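Speaker notes – "Who picks up the bin?"
Lacson open evening, April. Slot is 32 minutes including questions, so don't dawdle on the intro!

Opening (no slide yet)

Hi everybody, thanks for coming out. I'm Angelica Policarpio, I ran the kitting benches at Lacson for a long time and now I sort of run the people and the robot together. I'm not an engineer. Sioned Skyrme is, she's in the second row, and if you ask me anything about motor torque I'm going to point at her.

(wait for laugh, or don't)

Start with the bench story. When I came in, kitting meant standing at a bin, reaching in, pulling out the part on the sheet, putting it in the tray. All shift. We did 2,000 picks on a normal day across the team, and I can still feel it in my right shoulder when it rains. Roy Birkett used to tape his wrist before the morning bell like he was going into a boxing match.

Slide 2

So then we got told a robot was coming. I want to be straight about how that went down, because I think managers in this room tell it differently. People were scared. Rin Shimada asked in the meeting how many of us would be left in a year, and the answer she got was a slide about productivity. Don't do that. Have an answer, even if it's "I don't know yet, and I'll tell you by this date."

What we got in the end was a promise in writing that no kitting job would go while the Plumesness order was running, plus paid training hours. I'd have liked more. I'll say that out loud, my boss knows.

Slide 3 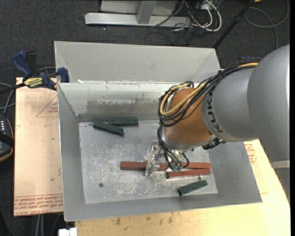 The thing that surprised me most was how much of the job is deciding what counts as a good pick. Long parts lying across short parts, parts up against the wall of the bin, parts touching – a person sorts that out without thinking, and we'd never had to put it into words. Sumeya Moges sat down with Sioned and went through 121 awkward layouts she remembered from the bench. From memory! She'd lay the pieces out by hand and say "okay, this one I'd nudge first," or "leave that, take the other one." That became the test set. Her name is on it, and I made sure of that.

(slow down here, this is the bit people ask about after)

Slide 4

What changed day to day. Less reaching, for sure. More walking, more waiting, more looking at a screen, and some folks hate the screen. Roy misses the rhythm of the old bench and he's told me so more than once. We rotate every two hours now so the same person isn't stuck minding the cell all shift, and that came from the floor too.

Pay is the sore spot. Minding a cell is a different job from picking, and it took us five months to get the grade changed. If you're bringing one of these in, sort the grade out first.

Slide 5

Questions. If it's quiet, ask Rin to say how the training went for her, she's said she's fine with that. Mention sign-up sheet by the coffee. Thank Sioned and Sumeya by name.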